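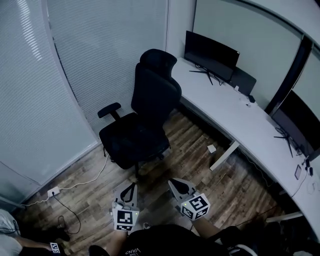 Furnishing and Lighting Small Workrooms
Handout 5: The curved desk, the blinds and the chair

Welcome back, everyone, and thank you for the floor plans, which were a pleasure to read (even the ones in pencil that I had to hold up to the lamp). Last time we talked about rectangular rooms, where the desk more or less tells you where it wants to go. This week we move on to the awkward ones: rooms with a bend in the wall, a leaning pillar, or a corner that no catalog desk has ever fit.

1. Start with the chair

I know it feels backwards. Most of us buy the desk first and then squeeze a chair in wherever there's floor left over. But a person at work rolls, turns, leans back and gets up, and a chair on a five-star base needs space for all of that. Please draw the chair in the middle of your plan and leave 40 inches clear behind the desk edge before you draw anything else. If the chair has a high back and a headrest, check that it can recline without brushing the blinds. Slats bend easily and they never quite go back.

2. The curved desk

A long curved top lets you turn from one task to another without getting up, and in a compact room it keeps the middle of the floor open. The price you pay is in the legs. On a curve they don't land where you'd expect, so mark every one on the plan and then sit down (really sit!) and swing your knees from one end to the other. In the Tulmont exercise we lost 5 inches of knee room to a single leg, and it took us most of the morning to notice.

3. Two monitors on a curve

Turn each screen toward the place where the sitter's head will be, which on a curve means they won't be parallel to each other. Splayed stands are steady but greedy with desktop space, so measure the feet as well as the screen. Try the arrangement with the screens switched off first. A dark screen is a fair mirror, and you'll find out quickly whether the window is going to bother you.

4. Horizontal blinds

On a curved wall, use several narrower panels and let each one follow its share of the bend. Tilt the slats so the light goes up to the ceiling, then look again in late afternoon, when the sun is lower and everything you decided at noon may be wrong.

5. Cables

Chargers gather at whichever edge is nearest the outlet and hang there. Plan for them: a tray under the top, a clip or two, and a spot where a phone can lie while it charges.

For next time

Redraw the Wolgate room with a curved desk, at a scale of 1:20, and write half a page on where the chair goes and why. Bring your tape measures, please.

Lorenz Grabner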